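Kernurdale lights

The Kernurdale lights are a reported phenomenon of pale or yellowish lights said to appear over the marshy floor of Kernurdale, a shallow upland valley, mostly on still nights in late summer. They are often described in tourist literature as an ancient mystery. The written record does not support this. No account of the lights is known from before 1925, and most of the features now treated as typical were added later.

Name

Local people are said to have called the lights "the lamplighters," and the name is printed on signs at both ends of the valley footpath. Its age is doubtful. The word does not appear in the parish records, in the two surviving farm diaries from the valley, or in the collection of local sayings kept at the Trovevitz town library. The folklorist Gwenllian Eynon, who searched all of these, found the earliest use in a hotel leaflet and concluded that the hotel had probably made it up.

Early reports

The first known account is a letter printed in a Trovevitz newspaper in July 1925. The writer, who signed only with initials, claimed to have seen "a light the size of a dinner plate" moving slowly along the stream below the old sheepfold. The letter gives no time, no direction and no duration. It ends with a complaint about the state of the road, and some readers have taken this to be the real purpose of the letter.

Three replies followed. One writer claimed to have seen the same thing as a child, one blamed poachers with lanterns, and one offered a small cash prize to anyone who could bring the light to his office. The prize was never claimed. Later books frequently cite the replies as "dozens of letters," a figure that seems to come from a single guidebook and has been copied from one writer to the next.

The sheepfold also gave rise to the story of a drowned shepherd whose lamp is supposed to be the source of the light. The stream at that point is ankle deep for most of the year. No drowning is recorded there, and the shepherd has been given at least four different names.

Later sightings

Reports stayed rare until the valley road was paved, after which they rose sharply. Supporters of the lights explain this by the larger number of visitors. Skeptics note that it also brought a larger number of headlights. The road from Jirkard comes over the ridge on a long bend, and a car on that bend shines across the valley for several seconds before dropping out of sight. From the footpath the beam can look like a single glow that drifts sideways and goes out.
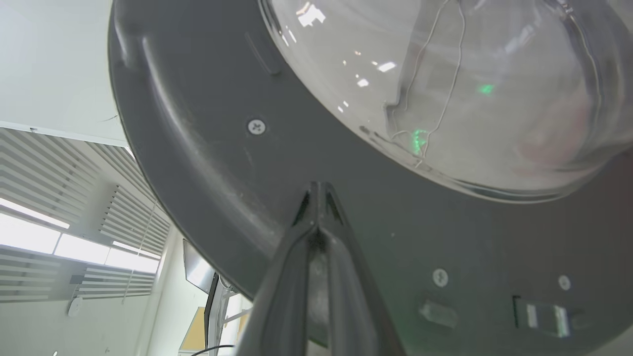
A list kept by the Rakena Society, a private group founded to promote study of the lights, now holds 437 reports. The number is often quoted as if it settled the matter. Yara Atallah, a retired physics teacher who was given access to the list, found that a large share of the entries had no date, that many were second-hand, and that several described the same evening as told by different members of one walking party. After removing these and every report made from a spot with a view of the Jirkard road, she was left with 21. Of those, she judged that most could be matched to the rising moon, bright planets low in the sky, or farm work after dark.

The society disputes her method. It argues that witnesses familiar with the valley would not mistake a car for anything else, and that leaving out undated reports throws away honest testimony. Atallah replied that she had no doubt about the honesty of the witnesses and had not questioned it.

Proposed explanations

Marsh gas is the explanation most often given in popular books. It is attractive because the valley floor is wet and the idea sounds scientific, but it has problems of its own. The glow in most reports is seen at a distance of a mile or more, while the flames traditionally blamed on marsh gas are small and close to the ground. Much of the marsh was also drained before the busiest period of sightings.

Claims involving electrical effects from strained rock have been made in two self-published booklets. Neither gives measurements, and the valley has no notable history of earthquakes.

Headlights remain the simplest explanation for the later reports. They do less well with the 1925 letter, when few cars used the road, though a lantern would do just as well and the letter is too vague to rule out anything.

Tourism

An evening walk to the sheepfold is offered in July and August, starting at 9:30 p.m. from the Trovevitz side. The organizers say that lights are seen on "most clear nights," but they keep no log. Eynon joined the walk twice while preparing her study. On both occasions the guide pointed out a light, and on both occasions it was on the ridge, in line with the bend in the Jirkard road.

See also: Will-o'-the-wisp; Ghost light; Mirage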